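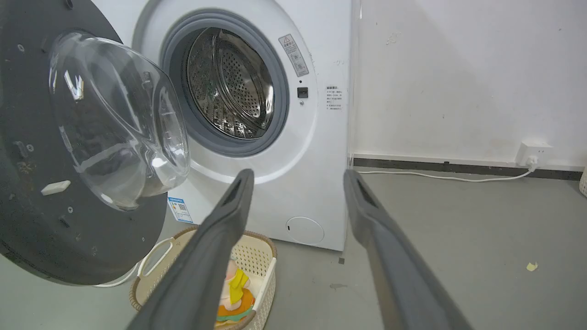
2018-03-04
Drodstead laundry room, cell 2

Loading runs continued with the door already open. Consuelo Peñalver's shift list now has two columns, one for the arm and one for staff. Sorting, pocket checks and stain treatment stay with staff. Loading and unloading move to the arm from May if Requena signs off.

Effect on the shift so far: less bending, more waiting. Staff prepare a basket, set it down at the door and have to stay clear until the arm parks. Consuelo wants that wait used for folding, which means moving the folding table to the near side of the line. Agreed, pending a floor plan.

Stall timeout was 200 s. Too long – people step in and finish by hand before the alert goes out, so the log shows a good cycle. Cut to 7 s without finger motion. Manual finishes to be entered under their own code in Volby.

Open: who clears a stall on the late shift. Not in anyone's job description at present. Raise with Requena.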